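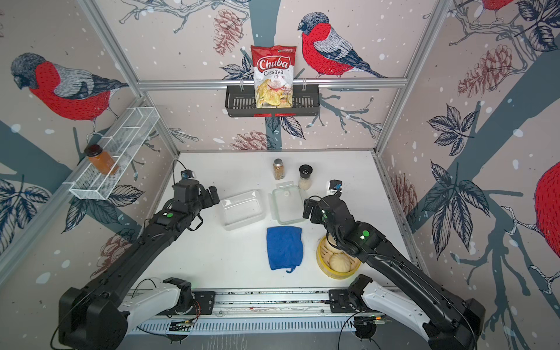
Fig. 3. Counter with the hanging basket, side rack and back row in place.

Section 4: Setting out your snack counter

By now your Eltico rail should be up and level, so we're on to the nice bit, putting things on it! I've laid out plenty of these counters and I always go from the wall down to the worktop.

1. Hook the black wire basket over the back rail and slide it along until you like where it sits. I stand tall packets up in mine, and the cassava chips fit a treat with the name facing out (much easier to grab than from a cupboard).

2. Put the white mesh rack on the left-hand wall. One jar at the near end is plenty to begin with.

Caution: screw lids down properly before a jar goes in the rack. I once spent a whole Friday evening wiping down wallpaper, and I don't recommend it.

3. Stand your seasonings towards the back of the worktop, the small metal-topped spice jar on the left and the one with the black top on the right. Leave a bit of room between them for your fingers.

4. Set the food containers in front of the seasonings. Swap them about as much as you like, but keep the shallow ones where you can reach in without knocking the pepper over.

5. Buns go nearer the front, in the round bamboo steamer basket, with a folded cloth to the left of it. I like a cloth with a little loop so it can go on a hook later.

Note: if you're bringing the steamer straight from the hob, put a mat under it first. The Tondow mat (part 117) is the one I use.

6. For a plainer layout, leave the back row and the basket just as they are and put a hinged-lid container towards the middle, with a shallow clear tray to its left.
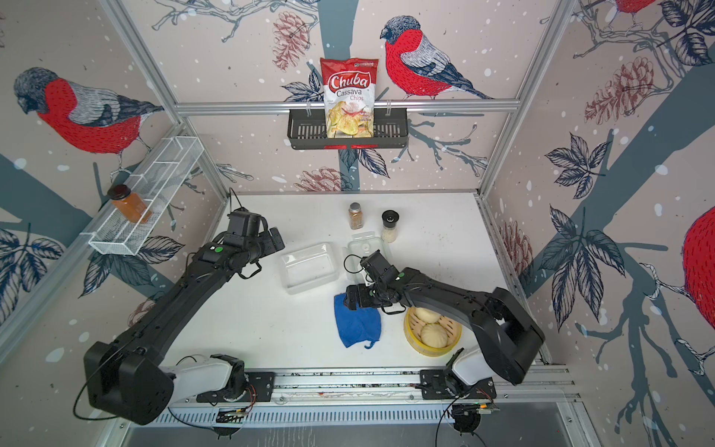 7. Last of all, give the basket a gentle tug to check it's sitting snugly on the rail. The limit is 1000 g, packets included, so tins are better off in the cupboard. Spare hooks are part 846 and come in the same bag as the rail screws.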